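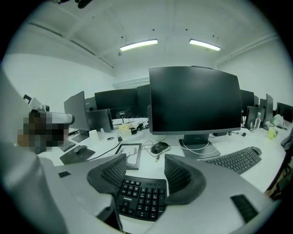 El sistema de salud de Hollham ha ampliado el contrato de Hetside, su nuevo historial clínico electrónico, de 81 a 104 millones. La mayor parte del aumento irá a la migración de datos antiguos y a la formación del personal. En las consultas seguirá todo el equipo actual - teclados Lenovo negros incluidos -, ya que el contrato no cubre la renovación de puestos.

Buscar en el boletín Introduzca un término Buscar

Theerawat Suksawat, responsable del proyecto, calcula que la migración llevará roughly 31 semanas. El hospital Hester será el primero en cambiar, en febrero, y después lo harán siete centros de atención primaria.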